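Search this course Go
Share 2 Comments 10

Handout 4: Working rules for two-arm tabletop tasks
Lab section, Thursday

Read this before your first session on the bench. It covers setup, what you may and may not do while the arms are powered, and how to log an episode. The written safety test draws on this handout and on the Coughlan reader, chapters assigned last week.

1. Before power

Clear the floor inside the taped line. Bags and coats go on the hooks by the door. Check that both arms are in the rest pose and that the brake lights on the controller are on. Walk the cables from wrist to base with your hand. A cable should have enough slack for the wrist to turn both ways without pulling tight, and no loop big enough to catch a finger tip or the rim of a cup.

Check the wrist camera mounts. If a mount moves when you push it with one finger, tighten it and redo the camera check. Do not tighten it and carry on with the old calibration. About half the bad episodes we threw out last term came from a mount that had shifted.

The emergency stop must be in the hand of the second person, or on the table edge directly in front of them. One person never runs the arms alone. This applies to short tests too.

2. Placing objects

Use the layout card for your task. Objects go down with power off or with the arms in hold. Leave enough room between neighboring objects for the open fingers to come down without touching the wrong one. Tall items such as cups should be kept out of the path between an arm's rest pose and its first target. If the card calls for a tall item near an arm, plan the approach from the far side.

Objects with glass, lenses or thin parts are class B. For class B, set grip force to the low profile and cut the approach speed to the second setting. Eyeglasses are class B even when they are in a case. The case itself is class A when closed and class B when open with something inside.

3. One arm over a class B object

When one gripper is down at a class B object, the other arm does not start a new motion that crosses the middle of the table. It may hold, or it may work on its own side. Many groups break this rule in their first week. They want to save time by starting the second pick early, and the two wrists end up too close together to back out cleanly.

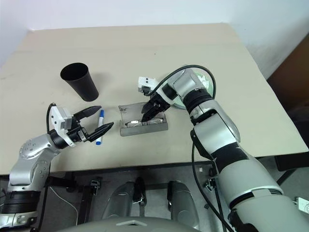
Wumpini Issahaku: I would go further and keep the second arm in full hold whenever the first is at a class B object. Working on its own side sounds safe, but a bump to the table travels, and the tips are already down at the lenses.

The point is a fair one. For this course the rule stays as written, with one addition: the second arm may only make free-air moves on its own side until the first gripper has lifted clear. No grasping, no pushing, no setting down. Groups who prefer full hold may use it and should write "hold" in the log.

4. Stopping and backing out

Call "stop" out loud. Anyone may call it, and the person with the button presses it without asking why. After a stop:

Wait for both arms to settle.
Look at the fingers first, then the objects, then the cables.
Open a gripper only if the object is supported from below.
Back out straight up, at the slow setting, one arm at a time.

Do not reach in to free an object while an arm is powered. If a pair of glasses is pinched and not supported, slide the foam pad under it with the long paddle and then open the gripper.

5. The log

Every episode gets a line, including the ones you throw away. Write the layout card number, the force profile, who held the stop, and the result in a few plain words. "Missed grasp, left" is enough. "Failed" is not enough. The Bellska set that we use for training has 459 episodes on file, and 167 of them could not be used for grading because the result field was blank or said only "ok."

If an object is damaged, bag it, tag it with the episode number and leave it in the gray bin. Replacements come from the Trikholm cabinet. Sign for them.

6. For next time

Bring one layout card of your own with at least one class B object. Mark the rest poses and the approach path for each arm. We will swap cards and look for places where the paths cross.

Post a comment Log in to reply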